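Storing Cooked Grains

Cooked barley and rice should be portioned while still steaming, in layers no deeper than 2 inches, and moved to the refrigerator once the steam stops. One 600 g bag of Skornum pearl barley fills 6 lunch containers.

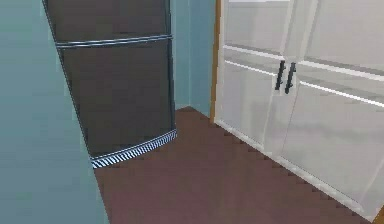

Refrigerator with a tall lower door and a chrome trim strip.

Label each container with the cooking date. Reheat one portion at a time with a spoonful of water, covered, and stir halfway through. Barley thickens in storage, so soups made from it need extra stock. The Dramani lentil and barley soup from the April issue follows the same method.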